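Three fingers good, two fingers better

I have now spent more of April than I'd like to admit deciding what to put on the end of a robot arm. The arms were the easy bit. They were already bolted down when I got here. The grippers have been a saga.

The shortlist was the Vatport, the Varnum and a set of plain two-finger jaws that came with the arms and that I had been treating the way you treat the screwdriver in a Christmas cracker. The Vatport has three fingers and a brochure. The Varnum has soft pads, a suction cup in the palm and a controller of its own, with a fan that sounds like a hairdryer in the next house.

I started with the Vatport, as I'd been looking forward to it, and it took me most of a morning to get it talking to anything. The manual says to set the port to 3751. The sticker on the controller says 2104. I believed the manual, which was my first mistake, and then I believed the sticker, which was my second, as somebody had changed it to something else entirely at the factory and kept it to themselves. Sewwandi Dewan found it by scanning the lot while eating a sandwich. I have asked her not to tell people how long I'd been at it.

Once it was awake the Vatport was lovely to watch. It closes like a flower in reverse. It is also the width of a saucepan, so the moment you ask it to reach into anything with sides, it knocks on the walls like a man looking for his keys in the dark. I gave it 23 tries at lifting things out of a tub and after that I stopped, out of respect for the tub.

The Varnum did better, and I'd happily have it for boxes. Flat lids, smooth bags, anything with a decent patch of surface – up it comes. But suction needs something to suck on, and half of what we handle is either full of holes or round in the wrong place. It also holds on for a moment after you've told it to let go, so you move off and the thing comes with you, like a guest who has said goodbye and is still in the hall.

Which left the cracker screwdriver. I put the two-finger jaws back on both arms, narrow tips and all, and ran the same jobs again with 200 grasps in the log by the end. They won, and I'm a bit cross about it. Thin fingers go where you point them. With a camera sitting at the wrist you can see both tips and the gap between them, and you can tell before closing whether you're about to pick something up or just pinch the air.

The camera deserves a moan of its own. I tried the Siriwardena unit first because the colours are good, but it wants more light than we've got and it blurs whenever the wrist turns quickly. The small one I ended up with has a wider view and takes in half the room along with the work. I've seen a great deal of my colleagues' trousers this month. For grasping, though, I'd take the wide view every time, as you can keep an eye on the other arm and stop the two of them having a fight.

Software is still Cleltska, still with the menu that hides the speed limit under "Appearance". I've written to them. Next job is softer tips for the jaws, and I have a sheet of rubber and a craft knife, so wish my thumbs well.

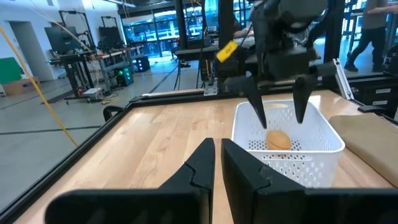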